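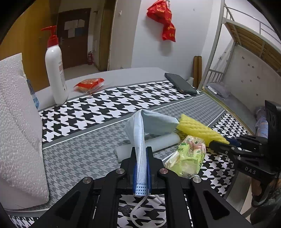
Bramoleo sponsorship form, has anyone got past page two?

Our youth choir in Stamcombe wants $300 for music stands. Bramoleo gives money to local groups, so I started their online form. It wants a budget, a letter from a bank, and a "community impact statement" of up to 2000 words. For music stands. Is there a shorter way in, or do I just start typing?

Posted by Santosh Bhardwaj

2 replies

Wenceslao Henríquez
There are two forms and they hide the good one. Anything under $500 goes through the small grants page, linked at the very bottom in gray type. You get one box to fill in. Ours took 11 weeks, so apply in November if you want the stands by spring. What they asked us for:

- the group's legal name, spelled the way the bank spells it
- a written price from the shop (a screenshot was refused) 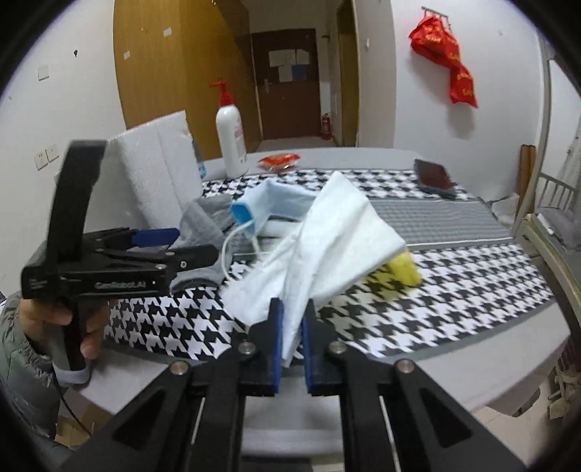

- 5 lines on who benefits, and they do mean lines
- a contact who answers the phone before noon

Don't offer to put their logo on anything. We did, and it got moved to the marketing pile, where I assume it still lives.

Sosa
never used Bramoleo but Zurkthorpe gave our chess club money once. or it might have been chairs. try them?

Santosh Bhardwaj
Found the gray link, thank you. I was 640 words into my impact statement and had just reached the history of the music stand.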